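Bath Time Unit, Handout 2: Setting Up the Table

Hi again, everybody! Last time I talked way too long about water temperature and we never got to the stuff itself, so this handout is all stuff. Keep it with your Handout 1 pages, because I refer back to the checklist at the end and I won't be reprinting it.

I've been teaching the home care course at Trilard for a good while now, and the bath table is still my favorite session. People come in thinking a bath is soap and a towel. Then they try to do one with a wriggly toddler on one arm and the washcloth on the far side of the room, and they change their minds pretty fast.

The table first. I like a plain white top, and I'll tell you why: pale cloths, clear bottles and little caps all show their edges against it once you've wiped it down and the light is decent. Wipe it before anything goes on, let it dry, then lay things out in the order you'll reach for them. Soft things go in front. Toys go toward the back, where the child can look at them and you aren't knocking them over with your elbow (I still do, about once a session).

Now, soft things. For this unit I group washcloths, mesh puffs and anything fluffy together, and we'll handle all of them in class. Pick each one up, squeeze it, open the folds and see how much fabric is really in there. A bunched-up piece can look tiny and then go on forever! When you put it down again, don't bother making it neat. We fold in Handout 3.
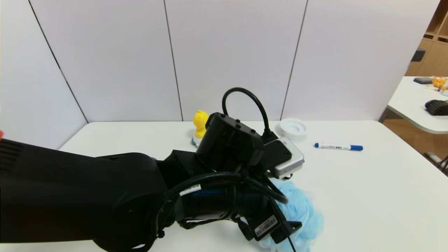 Fig. 1. Light blue cloth toward the front, yellow duck farther back.

I love that pale blue. Fluffy fabrics like this are good for practice because they crumple any which way, and you have to feel around for an edge before you can shake them out. Try it with your eyes on something else, the duck for instance, since in real life your eyes will be on the child.

About the duck. Every year somebody asks me if toys belong in a care course, and my answer is a big yes. A small duck gives a child something to look at while you do the boring parts, like ears. Ask for it, hand it over, ask for it back. Stand it upright when you set the table so it's facing the child. Check any bath toy for holes, and squeeze it if it's the squeezing kind, because water that sits inside a toy gets nasty.

Amounts, for those of you who like numbers (I know who you are):

Warm water for the rinse pitcher: 700 ml
Spare water in the small cup: 100 ml
Washcloths per practice bath: 2
Time for laying out, using and clearing the table: 90 minutes, including my talking

For next time, set up a table at home with whatever you've got. A kitchen table is fine. Lay it out, sit down, and reach for each thing with one hand while the other stays put on a rolled towel. Whatever you had to stretch for, move. Then do it again and write down what you moved and where it ended up. Half a page is plenty.

Bring your notes, one washcloth and a toy if you have one. We start with drying and folding, so wear sleeves you can push up.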